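Print this page | E-mail this story

The Diketti Station Kit

We use cookies to remember your reading preferences. By continuing you accept this. OK

I bought the kit at Treter because the shelf tag said 30 percent off and the box had a dent in one corner. It was the Diketti Station, from the old Sunday morning space show, made by a company called Jeler. The box said 1014 pieces. I was supposed to be buying a shower curtain.

My brother and I watched every season of that show on the floor of our parents' den. He wanted to be the pilot. I wanted to be the man who ran the docking bay and never went anywhere. We had not talked since May, when we sold the house and argued over who had paid for the roof.

I cleared off the kitchen table and started that night. Jeler bricks don't hold the way the good ones do. You have to press hard, and sometimes a wall you finished an hour ago lets go while you are working on something else. By midnight I had the lower ring and half the docking bay. 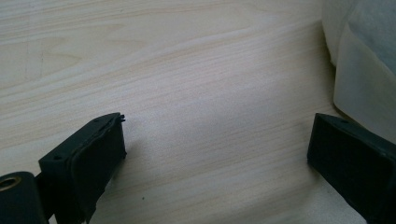 Vol. 20, p. 139

The next evening I found that the pilot was missing. The kit was supposed to have six figures and I had five. I looked through the bags again, then under the stove, then in the trash. There was a card in the box with a number for missing parts, and I called it and got a recording that told me to write to a company called Sikder, which had bought Jeler and closed the office.

So I called my brother.

"Which pilot?" he said. "First season or the one with the beard?"

"First season."

"I have that one," he said. "From the cereal box. He's a little bigger than yours would be."

"That's all right."

He didn't say anything for a while. I could hear his dishwasher running. Then he asked if I had done the antenna yet, and I said no, it was on the last page.

"Leave it," he said. "I'll bring him over." He asked if I still took the exit by the Treter - he had only been to my place once - and I told him yes, and then left at the light.

Recent stories
- The Second Laundromat
- Room With a Heater
- What the Ferry Charged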